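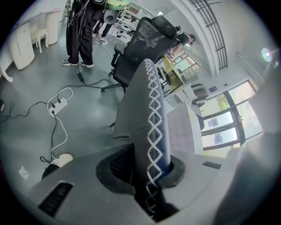
Stationsspiele für Feste: Paarungsplan, Wertung und Schätzfrage

Spiele-Rundbrief Gostden, Beitrag vom 15. Aug. 2023
Text: Leonie Heitmann

Im Rundbrief vom Juni ging es um Aufwärmspiele für kleine Tischrunden. Der vorliegende Beitrag behandelt Stationsspiele für Feste mit 18 bis 36 Gästen, also Gartenfeste, runde Geburtstage, Polterabende und Vereinsfeiern. Beschrieben wird der Ablauf mit sechs Gruppen an drei Stationen. Der Plan gilt unabhängig vom Motto des Festes und lässt sich mit den Sätzen Helix, Valderrama und Jarkau ebenso durchführen wie mit eigenem Material.

1. Gruppeneinteilung

Gebildet werden sechs Gruppen mit drei bis sechs Personen. Die Gruppengrößen sollen sich um höchstens eine Person unterscheiden. Paare und Geschwister werden bei Erwachsenenfesten üblicherweise getrennt, bei Festen mit Kindern unter acht Jahren bleibt je ein vertrauter Erwachsener in der Gruppe des Kindes.

Das Losen mit farbigen Karten hat sich gegenüber dem Abzählen bewährt. Beim Abzählen rücken Gäste erfahrungsgemäß in der Reihe um, bis die gewünschte Gruppe erreicht ist. Die Karten werden vor dem Essen an den Plätzen ausgelegt oder am Eingang gezogen. Nachzügler erhalten eine Karte der jeweils kleinsten Gruppe. Bei gleicher Größe entscheidet die niedrigere Gruppennummer.

Jede Gruppe bestimmt eine Person für den Laufzettel. Diese Person spielt mit, trägt nach jeder Begegnung das Ergebnis ein und lässt es von der Gegengruppe abzeichnen.

2. Paarungsplan

Bei sechs Gruppen ergeben sich fünf Runden mit je drei Begegnungen, zusammen 15 Begegnungen. Jede Gruppe trifft genau einmal auf jede andere.

Runde 1: 1 gegen 6, 2 gegen 5, 3 gegen 4
Runde 2: 6 gegen 4, 5 gegen 3, 1 gegen 2
Runde 3: 2 gegen 6, 3 gegen 1, 4 gegen 5
Runde 4: 6 gegen 5, 1 gegen 4, 2 gegen 3
Runde 5: 3 gegen 6, 4 gegen 2, 5 gegen 1

Die Reihenfolge der Begegnungen innerhalb einer Runde sagt nichts über die Station aus. Die Stationen werden gesondert zugeteilt, und zwar so, dass keine Gruppe mehr als zweimal an derselben Station spielt. Das ist bei fünf Runden und drei Stationen erreichbar, muss aber vor dem Fest auf Papier geprüft werden. Am einfachsten wird für jede Gruppe eine Zeile angelegt und die Station runde für runde eingetragen. Wer die Zuteilung erst während des Spiels vornimmt, bekommt spätestens in der vierten Runde Überschneidungen.

Fällt eine Gruppe aus, bleibt der Plan unverändert. Die Begegnungen der fehlenden Gruppe entfallen, die jeweilige Gegengruppe setzt eine Runde aus. Jede der verbleibenden Gruppen hat damit genau eine Pause und vier Begegnungen, die Wertung bleibt vergleichbar.

3. Zeitplan

Pro Runde sind acht Minuten Spielzeit, eine Minute für den Eintrag und drei Minuten für den Wechsel anzusetzen. Der Wechsel nach der letzten Runde entfällt. Mit zwei Minuten Einweisung am Anfang beträgt die Gesamtdauer 59 Minuten. Die Einweisung erfolgt gemeinsam an einem Punkt und beschränkt sich auf Laufzettel, Signal und Laufrichtung. Die Regeln der einzelnen Spiele hängen an der Station aus.

Als Signal genügt eine Glocke oder eine Tröte. Musik, die zum Rundenende abbricht, ist im Freien nur eingeschränkt geeignet, weil an entfernten Stationen die Stille leicht überhört wird. Ein Ton zum Beginn, ein Ton zum Ende. Ein Vorwarnton eine Minute vor Schluss führte bei Probeläufen wiederholt zum vorzeitigen Abbruch und ist im aktuellen Ablaufblatt gestrichen.

Wird zwischen Kaffee und Abendessen gespielt, sollte vor dem Essen eine Viertelstunde frei bleiben. In dieser Zeit werden die Laufzettel ausgewertet.

4. Die drei Stationen

Helix ist ein Wurfspiel mit Seilringen auf einen gestuften Ständer. Die Gruppen werfen abwechselnd, je Person drei Ringe. Bei ungleicher Gruppengröße wirft in der kleineren Gruppe eine Person ein zweites Mal. Der Abstand beträgt für Erwachsene drei Meter, für Kinder bis zehn Jahre zwei Meter. Ringe, die am Ständer lehnen und den Boden berühren, zählen nicht.

Valderrama ist ein Staffelspiel mit Ball. Zwei parallele Bahnen mit je fünf Hütchen, Abstand von Hütchen zu Hütchen ein Meter. Der Ball wird mit dem Fuß hin- und zurückgeführt und hinter der Startlinie übergeben. Ein umgestoßenes Hütchen wird von derselben Person aufgestellt, ein weiterer Abzug erfolgt nicht. Gewertet wird die Zahl der vollständigen Läufe innerhalb von vier Minuten. Die übrige Zeit dient einem Probelauf je Person. Auf nassem Rasen wird der Ball getragen oder auf einem Löffel ein Tischtennisball verwendet.

Jarkau ist ein Begriffespiel im Sitzen und als ruhige Station vorgesehen. Eine Person umschreibt, die eigene Gruppe rät, nach 60 Sekunden wechselt das Rateteam. Gespielt werden drei Durchgänge je Gruppe. Wortteile des gesuchten Begriffs sind ausgeschlossen, Fremdsprachen ebenfalls. Gäste, die nicht laufen können oder wollen, bleiben Mitglied ihrer Gruppe und können bei Valderrama die Übergabelinie beobachten.

Die Stationen Helix und Valderrama dürfen nicht in Wurfrichtung hintereinander liegen. Zwischen Bahnende und Kaffeetafel sind mindestens vier Meter freizuhalten.

5. Wertung

Gewonnene Begegnung: zwei Punkte für die Gruppe. Unentschieden: ein Punkt für beide. Verlorene Begegnung: kein Punkt. Die Höhe des Ergebnisses bleibt unberücksichtigt, da Ringe, Läufe und Begriffe nicht ineinander umgerechnet werden können.

Bei 15 gespielten Begegnungen muss die Summe aller Gruppenpunkte 30 betragen. Weicht sie ab, ist mindestens ein Laufzettel falsch ausgefüllt. In diesem Fall werden die Zettel rundenweise verglichen, jede Runde muss sechs Punkte ergeben. Mit fünf Gruppen sind es zehn Begegnungen und 20 Punkte.

Bei Punktgleichheit zweier Gruppen entscheidet der direkte Vergleich. Endete dieser unentschieden oder sind drei und mehr Gruppen gleichauf, wird die Schätzfrage herangezogen. Ein Stechen an einer Station wird nicht empfohlen. Es verlängert den Ablauf und begünstigt jeweils die Gruppe, der das gewählte Spiel liegt.

6. Schätzfrage

Jede Gruppe gibt vor der ersten Runde einen gemeinsamen Tipp ab. Der Tipp wird verdeckt auf dem Laufzettel notiert und danach nicht mehr geändert. Geeignet ist ein verschlossenes Glas mit gleichförmigem Inhalt, etwa getrockneten Kichererbsen, Knöpfen oder Perlen. Die Füllmenge muss vorher gezählt sein. Auszählen in Zehnerreihen auf einem Tablett ist ausreichend genau, Abwiegen und Hochrechnen nicht.

Gewertet wird der Betrag der Differenz zwischen Tipp und Inhalt. Beispielrechnung: Das Glas enthält 3.191 Kichererbsen, eine Gruppe tippt 4.000. Die Abweichung beträgt 809. Eine Gruppe mit dem Tipp 2.382 läge ebenfalls um 809 daneben und wäre gleich zu werten. In diesem seltenen Fall geht der niedrigere Tipp vor. Die Regel ist willkürlich, muss aber vor dem Spiel bekannt gegeben werden. Die bei manchen Festen übliche Bestimmung, wonach zu hohe Tipps ganz ausscheiden, ist mit diesem Verfahren nicht vereinbar und führt dazu, dass Gruppen absichtlich zu tief ansetzen.

Das Glas wird nicht an einer Station aufgestellt, sondern dort, wo die Einweisung stattfindet. Anheben ist erlaubt, Öffnen nicht. Wer das Glas befüllt oder gezählt hat, gibt keinen Tipp ab und hält sich bei der Beratung der eigenen Gruppe heraus.

7. Laufzettel

Der überarbeitete Laufzettel hat das Format A6 quer. Er enthält Gruppennummer, fünf Zeilen für die Runden, das Feld für den Tipp und eine Summenzeile. Die Spalte für das Einzelergebnis ist entfallen. Eingetragen wird nur noch 2, 1 oder 0. In der älteren Fassung wurden in dieser Spalte häufig Ringe mit Punkten verwechselt, was sich bei der Auswertung nur durch Nachfragen klären ließ.

Bleistifte sind Kugelschreibern vorzuziehen, wenn im Freien bei Feuchtigkeit geschrieben wird. Je Gruppe ein Stift und ein Klemmbrett, zusätzlich zwei Ersatzstifte bei der Auswertung.

8. Preise

Die Wertung liefert eine vollständige Rangfolge, ausgezeichnet werden sollten aber nur die ersten beiden Plätze. Die Verlesung aller Ränge dauert lange und wird bei Familienfesten selten gewünscht. Gruppenpreise müssen teilbar sein, eine Schachtel Pralinen oder ein Blech Kuchen erfüllt das. Einzelpreise in Gruppengröße setzen voraus, dass für die größte Gruppe genügend Stück vorhanden sind.

Der Inhalt des Schätzglases eignet sich nur dann als Preis, wenn er original verpackt war und beim Zählen nicht mit bloßen Händen angefasst wurde.

9. Bestellung und Rückgabe

Die Sätze Helix und Valderrama werden weiterhin einzeln verliehen, Jarkau nur zusammen mit einem der beiden anderen. Bitte bei der Reservierung die Gruppenzahl angeben, die Laufzettel liegen dann passend bei. Seilringe müssen trocken zurückgegeben werden. Hütchen bitte ineinander stapeln, den Ball nicht entlüften. Fehlende Begriffskarten auf dem Rückgabeschein vermerken, sie werden aus dem Vorrat ergänzt.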